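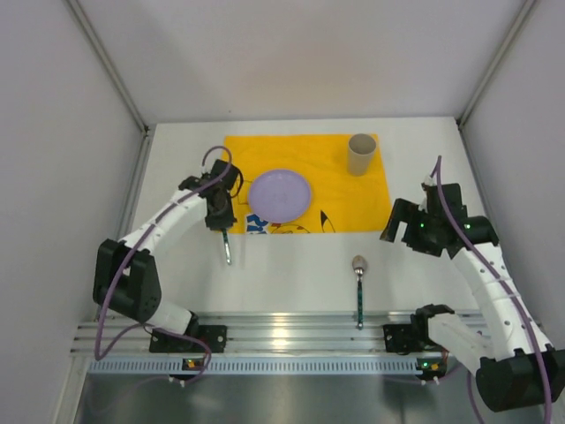
Does a child eat more at breakfast when the table is laid beforehand?
The families in our study reported that children stayed longer at a laid table, but the amount eaten changed very little.

Student Projects > Home and Family Studies > Reports

Breakfast at Home: A Study of Morning Routines in Families with Young Children
Roksolana Kushnir, Hongmei Song and Matvii Zakharchenko
Project supervisor: Marta Bondarchuk
Submitted June 25, 2022

Background
Breakfast is often discussed in terms of what is served. The present report considers how the meal is arranged: who prepares the table, when the family sits down and how long the children remain seated. The work was carried out in the Rilley district as part of the second-year course.

Method
Questionnaires were sent home through the nurseries in May, and 300 were returned complete. Parents were asked to keep a short diary of weekday breakfasts, which gave 1,062 usable entries. Entries that recorded only a drink were left out. Six families also agreed to a longer interview, conducted by Hongmei Song in the family home.

The diary form was adapted from one used in an earlier project by Zoriana Panasiuk. Her form asked for exact times. Ours allowed parents to write "early", "usual" or "late", as the trial version had shown that clocks were seldom consulted before school.

Findings
Families who laid the table the evening before described calmer mornings. Children in these homes were more often given a small task, such as fetching spoons or pouring cereal. Several parents wrote that a child's own plate or cup mattered more than the choice of food, and that a missing favourite could delay the meal considerably.

Sitting down together was less common than expected. In many homes one adult ate standing, or after the children had left. Three of the families interviewed had moved the shared meal to the evening and treated breakfast as something each person managed alone. 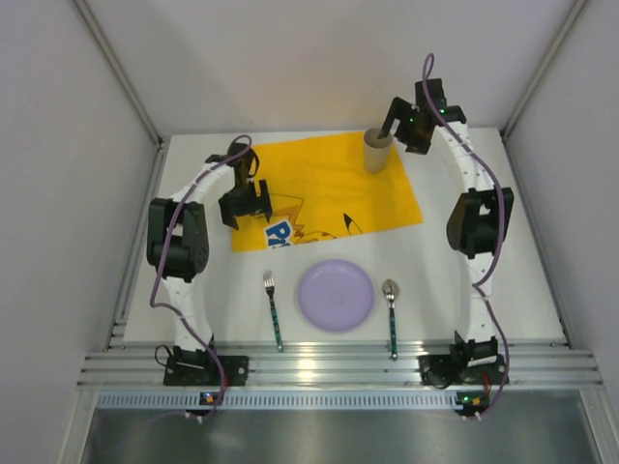 Limits of the Study
The diaries were kept by parents, and the children's views were not collected. Shift workers are poorly represented. Weekend meals were not included and would need a separate form.

We use cookies to remember your reading preferences. Accept | Settings

Contact the project office | © Boiko College | Back to top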